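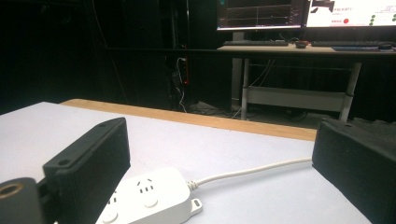 Does automating the packing bench mean fewer people at the packing bench? At our shop it has meant the same people doing different things for most of the day, and after a full season with the Jumeck bench cell I think they're better off for it.

I run the floor at Ernlow, where we sort, check and pack small electrical goods: power strips, extension cords, adapters, the odd batch of lamp parts. We bought the Jumeck in October after looking hard at a bigger system from Weltness, and I've been meaning to write it up ever since, partly because the reviews I found when we were shopping were all about speed and hardly mentioned the people standing next to the thing.

So, the basics. It's a single arm that picks an item off the bench, turns it so the label faces up and sets it in a tray. You teach it with a hand-held gripper. You hold the gripper, do the job the way you'd normally do it, and repeat until the software has enough to go on. I loved this from the first morning! There's no code and no pendant with forty buttons. Our most experienced packer had it picking up adapters before lunch, and she had never touched a robot in her life.

Power strips took longer. The body is easy enough, but the cord goes wherever it likes, and a strip lying with its cord out straight is a very different job from one with the cord looped under it. We recorded 68 runs for our first strip and the arm still fumbled the ones with stiff cords. We recorded more over the following week, mixing up how the cords lay, and that fixed most of it. If you handle anything with a tail on it, plan for this. The manual gives it one paragraph and it deserves a chapter.

Once it's going, it's steady. Our best shift so far was 1,000 pieces, and the total for the first full month was 3,363, which sounds low until you know we only ran it on two product lines and switched it off whenever we had visitors. It's slower than a good packer in a hurry. It's also exactly as fast at four in the afternoon as it is at eight in the morning, and that has changed how we plan the day more than I expected.

Now the part I care about most. Before the Jumeck, everybody on the bench did the same wrist-turning motion for hours. Sore hands were normal, and we rotated people to spread the soreness out. Now the arm does the turning and the crew does inspection, rework, the awkward items and the teaching. The teaching turned into a real job. People argue about the best way to grip a plug (loudly, sometimes) and they've started writing notes for each other on the whiteboard about what works. I raised the pay grade for anyone who trains the cell, and I'd urge any manager buying one to do that on day one. We waited two months and I regret it. You're asking people to hand over what they know, and it should show up in the paycheck.

It hasn't all been smooth. Two people didn't want anything to do with it at first, and one still prefers hand packing, so she hand packs. The bench is quieter and some of the crew miss the chatter, because whoever is minding the cell tends to watch the screen. We moved the break up by 20 minutes so everyone stops together, and that helped.

Complaints about the machine itself: the gripper gets heavy after a long recording session, and I'd like a lighter one. The finger screws need checking more often than the manual says. Updates restart the software without much warning — ours did it in the middle of a Saturday rush. Support, handled by Tambunan in our area, has been friendly and quick on the phone, less quick with spare parts.

Would I buy it again? Yes, and I'd buy a second hand-held gripper with it, so two people can record at once. We have one on order now, and the extension cords are next on the list.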